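Kendthorpe Cremation Urn
Ullow Memorial Supplies | Urns and Keepsakes | Full-size urns

Product code: 1385
Availability: Supplied to order through participating funeral homes
Page last revised: 18 May 2020

The Kendthorpe is a full-size urn intended for the cremated remains of one adult. It may be kept at home, placed in a columbarium niche or buried in a cemetery plot. The urn is turned from solid maple and finished with a clear satin oil that leaves the colour and grain of the timber unchanged. Variation in grain between one urn and the next is normal and is not considered a fault.

The lid is threaded and closes with a quarter turn. Families who wish the urn to be permanently sealed should tell the funeral director before the remains are transferred. Once sealed, the lid cannot be removed without damage to the rim.

Details
Material: solid maple, satin oil finish
Closure: threaded lid, may be sealed on request
Engraving: up to 90 characters, including spaces
Inner bag: supplied, with tie and identification tag
Matching keepsake: Masri keepsake urn, product code 784

Engraving
Names, dates and a short line of text may be engraved on the front of the urn. Two lettering styles are offered, one plain and one script. Symbols of faith or service are available from the printed catalogue held by each funeral home. A proof is sent to the person named on the order, and work does not begin until that person has approved it in writing. Please check the spelling of names and the order of dates with care. Ullow will replace an urn where the engraving differs from the approved proof, but cannot accept the return of an urn engraved as approved.

Delivery
Please allow 10 business days from approval of the proof. Orders are delivered to the funeral home and are not sent to private addresses. Where a service has already been scheduled, the funeral director may request a plain urn for the day and have the engraving completed afterward. Orders placed in July may take longer while the engraving workshop closes for its annual maintenance.

Niche and burial use
Cemeteries set their own rules for the size and material of urns. Purchasers are asked to confirm these with the cemetery office before ordering. Some cemeteries require an outer vault for burial in the ground. The Flekum urn vault accepts the Kendthorpe without an insert and is ordered separately.

Care
Dust with a soft, dry cloth. Do not use spray polish, and keep the urn out of direct sunlight, which will darken the maple over time. A light mark on the finish can be treated by the funeral home with the oil used in the workshop.

Returns
An urn without engraving may be returned unused, in its original packaging, through the funeral home that placed the order. Urns that have held remains cannot be returned under any circumstances.

Enquiries
Enquiries about engraving should be directed to Maya Saab, Family Orders. Funeral homes wishing to open or amend a trade account should contact Ivars Org, Trade Accounts. Prices are set by each funeral home and are available from its office.

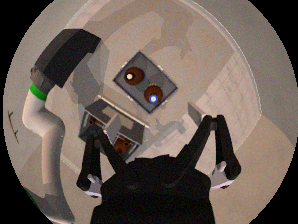
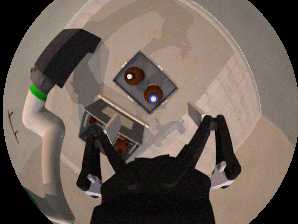 Can the remains be divided between the Kendthorpe and a keepsake urn?
The funeral director can divide them at the time of transfer, provided the person with legal authority over the remains has given written consent. The Masri keepsake holds a small portion and can be engraved in the same lettering style as the full-size urn. Where both are wanted, they should be placed on a single order so that the proofs are prepared together.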